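Counter notes, May 2025

The stone went in first and the crockery had to be chosen to suit it. It is a mid-grey with black and white flecks, polished, sold by Gesbridge under the name Skanholm. The offcut they let me take home was 158 mm on its longer side, too small to judge anything by. Over a full run the flecks even out and the surface reads as plain grey from across the room.

Polish is the drawback. It picks up the curtain at the back as pale vertical streaks, and a single crumb shows. I wipe along the length of the counter with a damp cloth, then once with a dry one.

For daily use I have cut the crockery to two shapes, both from Skavitz: a shallow plate and a deep bowl. There were 12 of the old set, in four patterns, and they did not stack. The new ones are 6 plates and 6 bowls — pastel, against my better judgement, though the colours sit well on grey.

Grey speckled stone in all four. 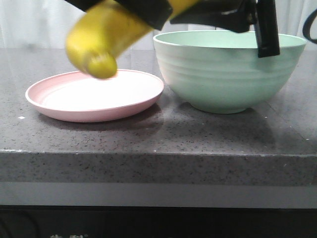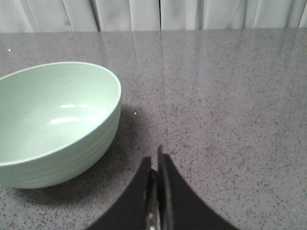
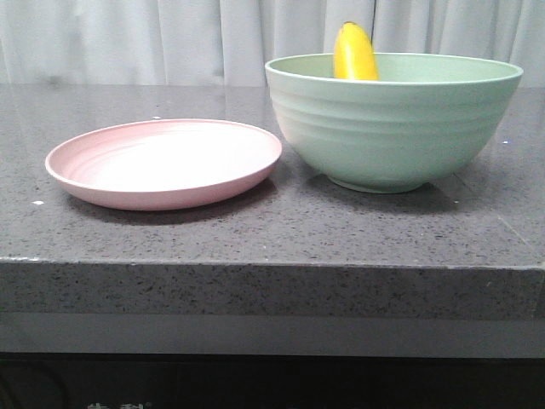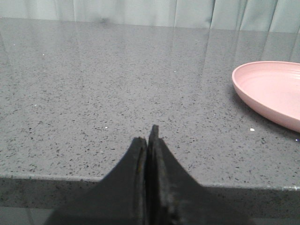 Is a deep bowl any use for fruit, or does it bruise faster than on a flat dish?

Depth matters less than load. Fruit at the bottom bruises under the weight of whatever is on top, so one layer is safe in either. Bananas are best kept apart from apples if you want them to last the week.

Ridges on the outside of a bowl help with wet hands but hold flour, and a soft brush clears them quicker than a sponge. The foot needs checking before it goes on polished stone. Run a thumb round the unglazed part and take off any grit with fine wet-and-dry paper. Manríquez sell it by the sheet.

Still to do: the sealant along the back edge, and a shelf for the bowls.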